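Review: Skendura bench cell for desktop and server refurbishing

Reviewed at: Hennessy Computer Recovery, Valtside workshop
In use since: October
Supplied and installed by: Seltar
Rating: 7 out of 10

We refurbish ex-government and ex-school computers. Most of what comes through the door is business desktops, with a smaller stream of servers, and a lot of the labour is the same few jobs done over and over: side panel off, memory out, processor out, tested parts back in. Four technicians work the main benches. Two of them had wrist trouble last year, and that was what started us looking at an arm.

The cell is sold as an arm, a gripper with its own camera, the rail bench and the software. Seltar's installer had it running in two days. The fixture plates for holding parts beside the case are extra, but the files come with the package and we print our own. I'd count that as a plus. When a part doesn't sit well, we change the plate that afternoon and try again.
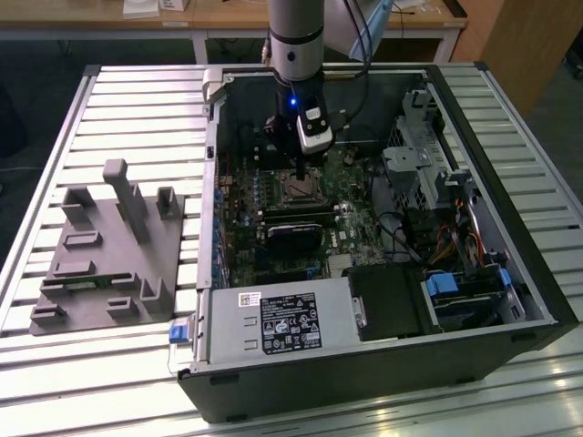
The arm over an open tower, with one of our printed fixture plates on the bench to the left.

We have put 528 machines through it so far. It does not do a whole machine by itself and it wasn't sold to us that way. A technician opens the case, lays it on its side on the rails, moves any cables that are in the road and picks the job on the screen. The arm then does its steps and stops when it wants a person. On a familiar model that might be once. On one it hasn't seen, you may as well stand there.

Cables are the main weakness. A loom that a person would push aside with the back of a hand without thinking about it will stop the arm, and it waits until somebody clears it. We lost a fair bit of time to this in the first weeks. Now we dress the cables before starting, and that has become a job of its own, mostly done by whoever is nearest.

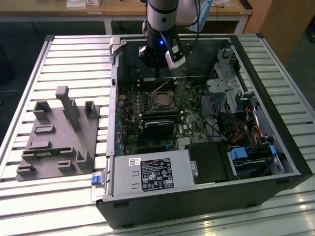 Socket empty and retention bracket in place. The power supply and drives stay in for this job.

Processor handling is where I expected trouble and had the least. The gripper has enough feel to stop if the chip isn't sitting right, and the wrist camera lets the technician check the angle on the monitor before agreeing to the last few millimetres. We still ask for that check every time. The software will let you turn it off and I wouldn't, at least on boards with the pins in the socket. 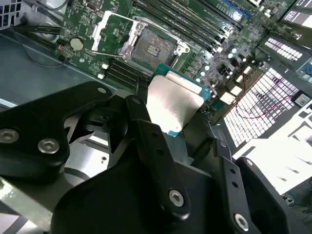

Speed is about even with a good technician on processors and slower on memory. If you are buying it to get more units out per day, the numbers from our floor won't help your case. What we got was fewer hours of fine work per person. The wrist complaints have eased, although we also changed the chairs at the same time, so I can't give the arm all the credit.

The bigger change is in what people do. Before, each technician took a machine from the pallet to the shipping shelf. With the cell in, one person feeds it and the other three do testing, cleaning and the odd jobs. Nobody liked feeding it for a full shift. We rotate every two hours now and the grumbling has mostly stopped. Our most experienced tech still prefers to do servers by hand, and we let him when the queue allows.

No one lost hours over it. I put that in writing before we signed – I'd suggest any manager do the same, and do it early. The rumours started the morning the crate arrived.

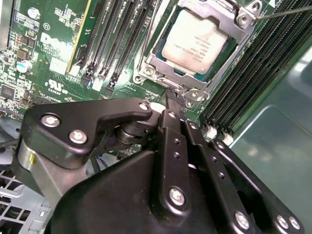

Kylie Sheehan
Workshop Supervisor, Hennessy Computer Recovery

Running costs: the service plan is $1,190 a quarter, which covers calibration and software but not gripper fingertips. We have replaced one set. Phone support from Seltar is good before lunch and slow after it.

Training took longer than the brochure said. Allow a week per person before they are comfortable clearing a stop without calling someone over. The error messages are poor. "Target not reached" can mean a cable, a stiff lever or a case that has shifted on the rails, and you only learn which by looking.

Noise is not a problem. You can hold a conversation beside it.

Would I buy it again? For a shop with steady batches of the same model, yes. If your intake is a mixed pallet every morning, I'd wait for a version that copes better with cables. Ask for a trial on your own machines, and bring the awkward ones.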